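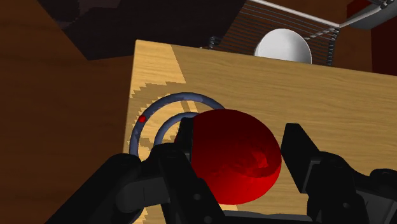
*Red sphere between the gripper fingers, simulated tabletop.*

## 4. Setting Up Your Town Council in Skorkar

The in-game tutorial tells you to found a council as soon as Metavgate has a town hall. I wouldn't. The council screen promises "steady growth for every district," and after two full playthroughs I'm still waiting to see it. What the council does do is lock some of your choices for a season, so read this section before you click anything.

**Before you start**

You need a finished town hall, 400 coins in the treasury, and at least one townsperson with the Clerk trait. The game says any Clerk will do. Settimio Lombardi is the one most players get first, and his trait only works if he lives inside the town wall. The tooltip leaves that out.

### 4.1 Founding the council

1. Save your game in a new slot. The autosave runs after the council is founded, too late to help you.
2. Open the town hall and choose **Civic**, then **Found Council**.
3. Pick your Clerk from the list. If the list is empty, move the Clerk's house inside the wall and wait for the next morning.
4. Pay the 400 coins. There is no refund, whatever the button marked **Dissolve** seems to suggest.
5. Set the number of seats. You can have 2 or 4.
6. Press **Confirm** and let the clock run to 6:00 a.m. The seats fill at that point.

> **Note:** Four seats are supposed to give you better policies. They also give you more tied votes, and a tied vote counts as a no. I keep two until the harbor is built.

### 4.2 Choosing a policy

Only one policy can be active in a season. The descriptions read like ads, so go by what shows up in the ledger.

- **Open Market.** Shops stay open later. Income goes up on paper, but so do wages, and in a small town the two nearly cancel out.
- **Clean Streets.** Litter stops appearing. The happiness bonus is real, though it fades by November if you have no park.
- **River Toll.** Charges boats coming down from Cocco. Good money for a while – then the boats start taking the other branch.

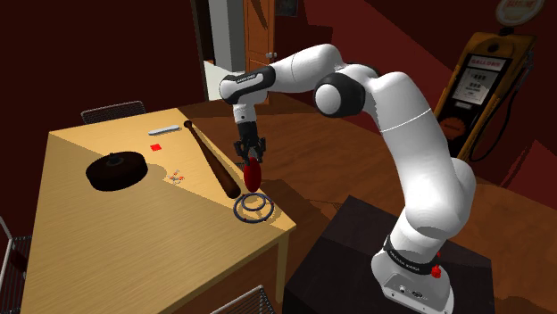 To switch on a policy, go to **Civic**, then **Policies**, drag the one you want into the open slot, and call a vote. The forecast bar next to the slot claims to show your chance of passing. I have lost votes with the bar full, so treat it as decoration and save first.

> **Caution:** Do not call a vote while a building is being moved. The building can end up with no owner, and the only fix I know is to load an older save.

### 4.3 If the council stops working

1. Check that the Clerk is still in town. Clerks sometimes leave for Prokent if their house has no well.
2. Look for an empty seat. The game gives no warning when a member retires.
3. Fill the seat from **Civic**, then **Members**. Nivaldo Rangel will offer himself every time. He votes against anything that costs money, including repairs to the bridge he lives next to.
4. If votes still don't show up, close the town hall window, sleep until morning, and open it again.

A new council can't be dissolved for 5 days. After that you can close it from the same screen, but the active policy stays in force until the season ends.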